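About Mokent

Mokent sets up and looks after two-arm robot cells for firms that handle soft goods: bags, covers, aprons, anything that folds when you pick it up. We started in one rented unit at Vadport and we are still there, with more benches and a better kettle. Madhu Malhotra runs the workshop.

Most of our work is on the cell we call Voltitport. It has two arms, a white table and a gripper on each wrist, with one camera looking down from the head and a small one at each wrist.
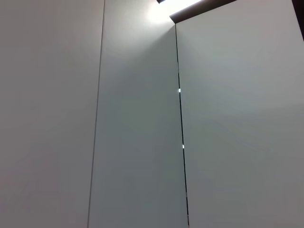
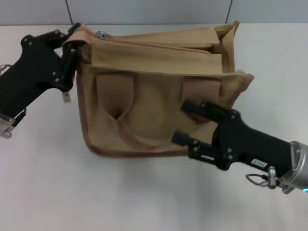
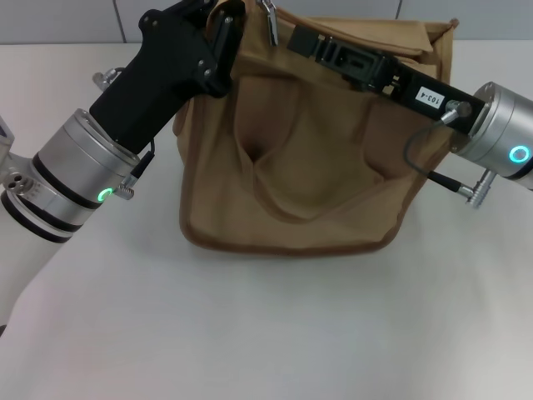
The canvas bag in the two head camera views is one of our regular test pieces. 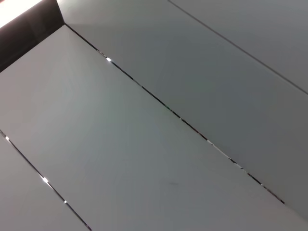
Setting up a cell

We fix the table first and level it, then bolt the arms down and check their reach over the whole surface. Cables go on last. Each one needs a loop with enough slack for the wrist to turn fully both ways, and we run the wrist through its range by hand before any power goes on.

Grip force is set with real goods. Canvas will take a firm pinch, but a thin lining marks easily, so we start low and go up in small steps until the piece stays put. The settings are written on a card that is kept with the cell.

Looking after it

Every cell on a service plan has a check on Monday morning, done by the customer's own staff after a day's training with us. They wipe the fingers and the camera covers, look for loose screws on the gripper plates, and push each connector home. It takes 90 minutes the first time and a good deal less after that.

We visit after every 2,000 hours of running. On that visit we take the grippers off, clean the slides, replace the finger pads if they are worn, and line up the wrist cameras with the head camera again. Worn pads are the usual cause of dropped goods. Damaged cables come second, mostly where they bend near the wrist.

Repairs

Spare grippers are kept on the shelf at Vadport, ready to send out. Swap yours over, post the old one back and we will repair it. Arm joints go to Mykhailiuk, who have done our bearing work from the start.

Visiting

The workshop is at Unit 2, Vadport. Please ring before you come. We close for a week in July.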